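Moving to Afridi in April — Vudness side or Tresura side?

Posted in: Neighborhoods & Relocation
15 February 2024

porchlight_deb
Ok so lease is up, got the job, we're coming in April. Two adults, one old dog. Budget is tight but not awful. Everyone at the new office says Vudness because "that's where people your age live" but the rents I'm seeing are nuts. One guy said Tresura is fine and half the price. Is it?? Need to be able to get downtown without a car most days. Thanks in advance, will read everything.

gravelroad77
Tresura. Done. Vudness was a good deal years ago. Now you pay extra to stand in line for eggs.

mapleandmain
Gonna disagree. Lived in Vudness nearly 16 years. You can walk to the library, the park, the hardware store, two groceries. Tresura has one grocery and it closes early. Half the price is a stretch too — maybe on the far side by the rail yard, where you'll hear it all night.

gravelroad77
I live by the rail yard. You stop hearing it.

mapleandmain
You stop hearing it. The dog wont.

ticketstub
Bus stuff, since no one has answered the car part. The 20 goes from Tresura straight downtown, all day, decent on weekends. Vudness you get the 16 but it winds through every parking lot in creation. On paper it's closer, in practice I've beaten it on a bike. Check the winter schedule, they cut the late runs.

porchlight_deb
This is super helpful. Does the 20 go past the hospital? That's basically where I'll be working.

ticketstub
Stops across the street. Crosswalk is terrible, push the button and wait.

kettle_on
Renting in Tresura, up the hill by the old school. Second floor, real eat-in kitchen, which I never had in Vudness. Rent went up once since we moved in and it wasn't crazy. Street parking gets plowed last, be warned. Kitchen end of things:

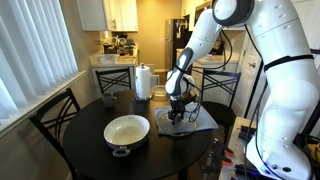
Dish towel and glass lid on the round table.

Table fits the two of us fine, four if people are friendly. Our place in Vudness had a counter and two stools and that was dinner.

sodabread
Jealous of an actual table. I'm in the Zetach building in Vudness (the big one on the corner, you can't miss it) and eat on the couch. Gym is nice. Thats about all I'll say for it.

gravelroad77
How many units in that thing now

sodabread
226. One elevator working last time I looked. Do the math on moving day.

mapleandmain
Zetach is not all of Vudness though!! It annoys me every time this comes up. Look at the duplexes north of the park. Older, drafty, but normal landlords, and most take dogs with no monthly fee. They don't get listed online much. Walk around and look for signs in windows.

porchlight_deb
Can't really walk around, we're coming from out of state and only get one weekend to look. Is there a board or something?

mapleandmain
Coffee place next to the library has a cork board. Call them, they're nice, someone may read it to you if it's slow.

newish_here
We moved last spring and did exactly one weekend of looking. Saw too many, couldn't remember which was which by the end. Pick three or four and go back to the best one after dark. Also ask who does the snow. Our lease said "shared responsibility" and that turned out to mean me.

ticketstub
Seconding after dark. Parking looks totally different at night in both places.

kettle_on
Dog question — how old/big? The hill is steep. Ours is 12 lbs so I just carry her when its icy.

porchlight_deb
70 lbs and bad hips. So no hill I guess.

kettle_on
Yeah skip the hill then. Flat part of Tresura is between the bus line and the creek. Path along the creek is good, shady, gets muddy in April tho. Bring towels.

gravelroad77
Creek floods the path most springs, never seen it get to the houses. Still ask the landlord about the basement.

mapleandmain
"Never seen it" lol. Ask the neighbors, not the landlord. I know of two basements on that stretch that took water.

gravelroad77
Two basements on a street that long, ok.

porchlight_deb
Alright — plan is flat part of Tresura near the 20, plus a couple of those duplexes north of the park so I'm not putting it all on one spot. No Zetach. Will call the coffee place tmrw. If anyone hears of a ground floor that takes a big slow dog please message me.

sodabread
Messaged you. Friend of mine is leaving a ground floor by the creek end of March, no steps in the back.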